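Hola a todas y todos, soy Szabolcs Hajdu y busco gente para grabar tareas de mesa. Llevamos desde diciembre en Gretwood con un estudio que me tiene bastante entusiasmado: queremos saber si un robot aprende mejor de los gestos menudos (trazar una línea, sujetar un papel, mover algo pequeño con las yemas) cuando quien los enseña es una persona cualquiera y no alguien del laboratorio. Por ahora casi todo lo hemos grabado entre los de casa, y se nota, ¡tenemos todos los mismos vicios!

**Qué harías**

Te pones los guantes negros, te sientas a la mesa y vas haciendo tareas cortas con una mano, con la otra o con las dos. Las de lápiz y papel son mis favoritas, porque ahí la mano que sujeta trabaja tanto como la que dibuja y en los datos aparece clarísimo.
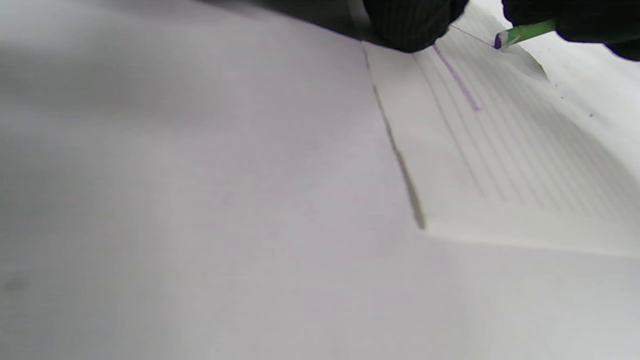
Brian Mutiso me insiste en que lo diga ya: no hace falta dibujar bien, las líneas torcidas le sirven igual y, si todo el mundo las hace perfectas, el modelo no aprende a corregir. Pues dicho queda, y le doy la razón (esta vez).

Cada sesión dura hasta 100 minutos, con 2 descansos, y te pedimos 3 sesiones en total. Puedes parar cuando quieras, sin explicaciones, y la sesión se paga entera.

**A quién buscamos**

- Mayores de edad, zurdos o diestros (zurdos, por favor, ¡venid!)
- Sin lesiones recientes en manos o muñecas
- Sin experiencia previa con robots, o con muy poca
- Que aguanten un buen rato con equipo sujeto a los antebrazos
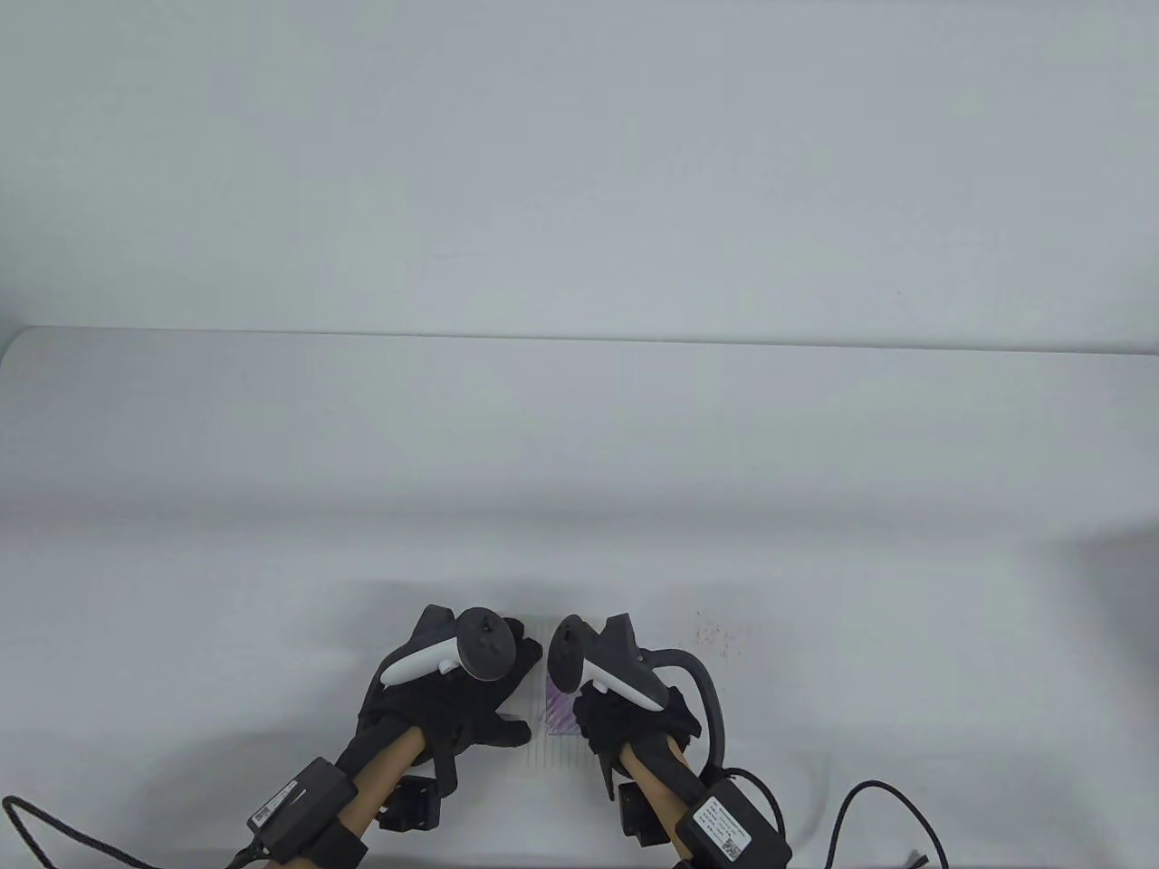 Lo que registramos es el movimiento de las manos y el vídeo de la mesa. No grabamos voz, y los datos se guardan con un código, sin tu nombre. Antes de empezar te paso el consentimiento en papel y lo leemos juntos con calma.

Quedan 13 plazas. Las sesiones son en la sala Lundgren, a partir de las cuatro de la tarde, y si vienes de lejos te pagamos el transporte. Para apuntarte, deja tu nombre, tu mano dominante y las tardes que te van bien en la lista de Sumell, en recepción, o pregunta allí por mí. Contesto yo mismo, a veces con un día de retraso.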